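Does Sorting by the Bin Work? Clutter and Waste in the Shared Art Room

Student project report, Environment and Design elective

Our project started with a claim on the Hekent recycling poster by the art room door. It says that a room with labeled bins will "keep itself clear." I did not believe it, and after a term of looking at tables I still don't, although I was wrong about some of the reasons.

The art room is used by the drawing group, the ceramics group and anyone from Clarska Hall who needs a flat surface. It has 6 work tables and 2 bins, one for recycling and one for everything else. The bins were put in by Inik, the company that handles waste for the building. Their leaflet says most of what a school throws away could be recycled. It doesn't say what happens to things that never get as far as a bin, and those were what I wanted to look at.

Method

For five weeks I went in after the last class on Thursday and wrote down everything on the tables that did not belong to a piece of work in progress. I wrote down 1,215 items. That number sounds impressive, but I would be careful with it. A pile of pencil shavings went down as one item and so did a single pen cap. Somebody else doing the same job could easily have come out with a few hundred more or less.

I sorted the items into trash, recycling, tools and "can't tell." The last group caused the most arguments when I presented my first draft. A dried plant in a pot might be dead and forgotten, or it might be next week's still life. Crumpled printed paper might be a reference sheet. A drink bottle with a little left in it might be waste, rinse water or a drink somebody plans to finish.

Results

Trash was the smallest group, which surprised me. Tools left out came second, and "can't tell" was the largest at almost half. If that is right, the poster is answering a question the room isn't asking. A label on a bin helps a person who already knows the thing in their hand is garbage. It does nothing for a bottle standing next to a flowerpot and a cup with a brush in it.

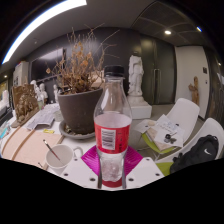
Okafor, commenting on the draft, thought I was being unfair to the bins, and said that a table people draw from every day will always hold things that look like junk to a visitor, so the count should have been done by the people who use the room. I accept the second half of that. The first half seems to me an excuse that any messy room could use.

Limits

I only went in at one time of day. I also moved nothing, so some items were surely written down more than once — the dried plants especially. And I can't say what the tables were like before the bins arrived, so nothing in this report shows that they made things better or worse.

What I would try next

Put a tray on each table for things that are waiting to be drawn. Anything outside the tray at the end of the day gets put away or thrown out. I expect the trays to fill up with bottles within two weeks, but at least we could check.

Related projects
Paper Use in the Print Room
Who Washes the Brushes?
Inik Bins in the Cafeteria: A Second Look
Lighting in Clarska Hall

Last updated: December

Contact the project office | © Clarska Hall Student Projects | Back to top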